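# Club demo training: our gripper policy is great with blocks and hopeless with anything soft

**Posted by cuswood_night_shift**, 13 Dec 2021

I help out with an after-school robotics club. We're four semesters old and we own one arm, an Otar, bought used with the proceeds of more bake sales than I care to remember. This year the kids wanted to do imitation learning: you walk around with the hand-held gripper, do the task yourself while it records, and train the arm to copy you.

For blocks this went fine. We recorded 245 demos, trained over a weekend, and got something that stacks like a bored toddler, only with better manners. Then the club voted (I should never let them vote) to enter the soft goods event at the Satti regional in May, where you pick up a cloth or stuffed item and put it in a bin.

We now have 80 demos of soft things. The policy approaches the item, hesitates, closes on air about an inch above it, and carries the air to the bin with great care. Training loss looks lovely. Do we need more demos, better demos, or a different hobby?

---

**tallboy_servo**

More data. The rule is 2,000 demos minimum. Also try a bigger network.

---

**Verna Iwasaki**

I wouldn't go near a bigger network yet. I've coached three seasons of this event and made the same mistake in two of them, so take this as experience of a sort.

Before recording anything else, sit the club down and watch the demos you have. All 80. It'll take one meeting and a bag of pretzels. Have somebody keep a sheet with two columns, "can I tell where the fingers should go" and "could a stranger do this from the video alone." If a human can't work it out from the gripper's view, the policy is guessing too, and air is a perfectly reasonable guess.

My hunch is that you'll find these:

- **You're recording too close, too early.** With blocks you can start near the thing and still see its edges. A padded item fills the view and goes pale in the middle under the lights, and then there's nothing to aim at. Start each demo farther back and come in at a steady speed. Our students all wanted to finish fast, as if there were a prize for it.
- **You're grabbing wherever's handy.** Students pinch a corner, then a seam, then the middle, then whatever's facing them. The policy averages these, and the average of several good grasps is often no grasp at all. Pick one kind of grasp per item and stay with it until it works.
- **You're squashing the thing on the way in.** People press down a little before they close, without noticing. If your arm stops at a height limit you set back in the block days, it will never press. Check that limit first. I mean tonight.

Background matters less than you'd think. We had one student clear the whole area before every take and it made no difference I could measure, and it did slow her down to a demo every four minutes. A soft-item take from our own club, with the usual heap of stuff behind it:

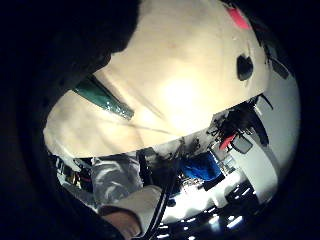

tallboy_servo came back at this point to ask why anyone would bother clearing up or not clearing up when random backgrounds are free data augmentation. Fair enough, and I'd agree if the background were the part that's failing. An arm that gets over the item and then closes an inch high has found the item. It needs help with the last inch.

So my order would be: height limit, then throw out the demos that fail the stranger test, then record 12 good ones of a single item and train on just that. It'll overfit like mad, and that's fine. You want to see it touch cloth once. After that you can add items one at a time.

One more, which cost us a month. If you use the Andmont logging script, check that the finger width is recorded at the same rate as the video. Ours was lagging, so the video had the fingers shut while the log still had them open. Loss looked lovely there too.

---

**cuswood_night_shift**

It was the height limit. Well, the height limit and 31 terrible demos, 14 of which were mine. We're at one item, picked up most of the time, and the kids have already voted to name it. Haven't checked the logging yet – saving that for after the holidays, when I'm stronger.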